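Winter housing costs on small mixed farms: a comparison of three systems

Student project report, Module 16
Author: Mac an tSaoi
Submitted Mon 1 October

1. Background

Small mixed farms keep cattle indoors for a large part of the year, and the cost of doing so is seldom recorded separately. Feed is bought in bulk and shared between stock classes. Bedding straw is often home-grown and given no price. Labour is unpaid family time in most cases and does not appear in the accounts at all. A farm can therefore show a reasonable gross margin on its beef while the housing period runs at a loss.

This project set out to put a cost on one housing period for each of three farms in the Nerka valley. The farms were chosen because they use different systems: a straw-bedded yard, a slatted shed, and outwintering on a sacrifice field with a bale feeder.

2. Method

Each farm kept a daily sheet for 90 days, starting in December. The sheet had columns for forage fed, concentrate fed, bedding used, hours worked and machine hours. Forage was weighed on the first day of each week and estimated by bale count on the other days. Home-grown straw and silage were priced at what the farm could have sold them for at the gate. Labour was priced at the local rate for a general farm worker.

Sheets were entered into Selleo, the record package used on the course, and checked against feed invoices. Where a sheet had been left blank, the mean of the day before and the day after was used. The outwintering farm had the most blank days, nearly all of them at weekends.

Capital costs were left out. The slatted shed on the Bonevora holding was built with borrowed money and the yard was not, so including repayments would have measured the age of the buildings more than the system.

3. Results

Bedding was the largest difference between the farms. The straw yard used it every day, the slatted shed used it only in the calving pens, and the outwintered stock had none. Labour followed the same order, although the gap between the yard and the shed narrowed once scraping time was counted.

Forage went the other way. Outwintered cattle were fed more per head, and waste round the feeder was high in wet weeks. Machine hours on that farm also rose after heavy rain, when bales had to be taken in by a longer route.
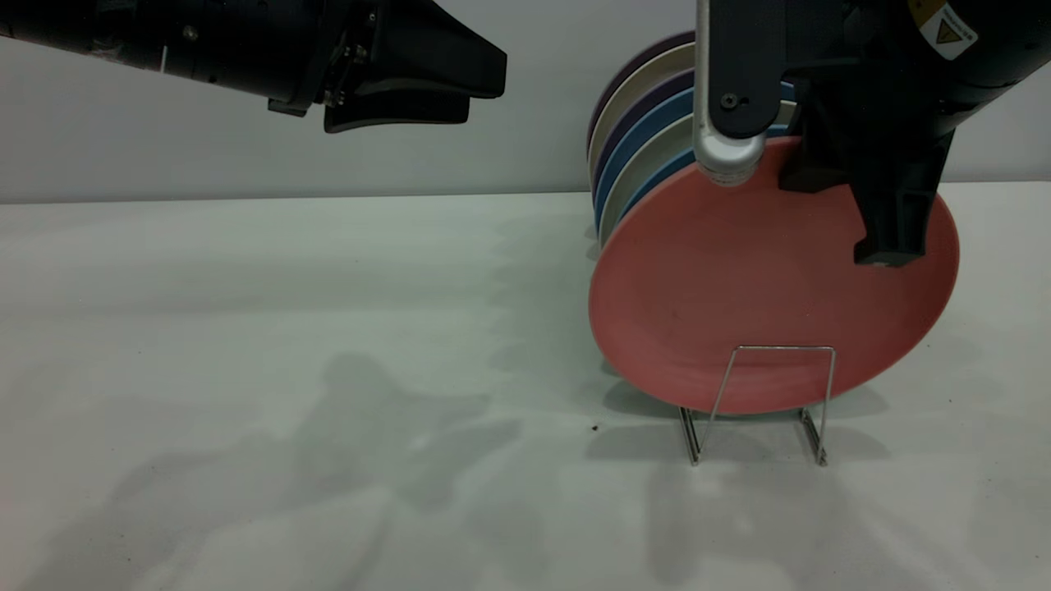

Vol. 3, No. 16

Overall, the slatted shed had the lowest running cost per head and the straw yard the highest. If straw is priced at the cost of baling instead of its sale value, the yard moves to second place. The ranking depends heavily on that one assumption.

4. Limitations

One farm per system is too few to separate the system from the farmer. Breeds and finishing weights differed. The value of manure returned to land was not included and would favour the yard. Reseeding of the sacrifice field was priced at a flat 300 per hectare, taken from a single contractor's quotation.

5. Further work

A second season on the same farms would show how far the forage figures depend on rainfall. The daily sheet should be shortened, with bedding and machine hours entered weekly.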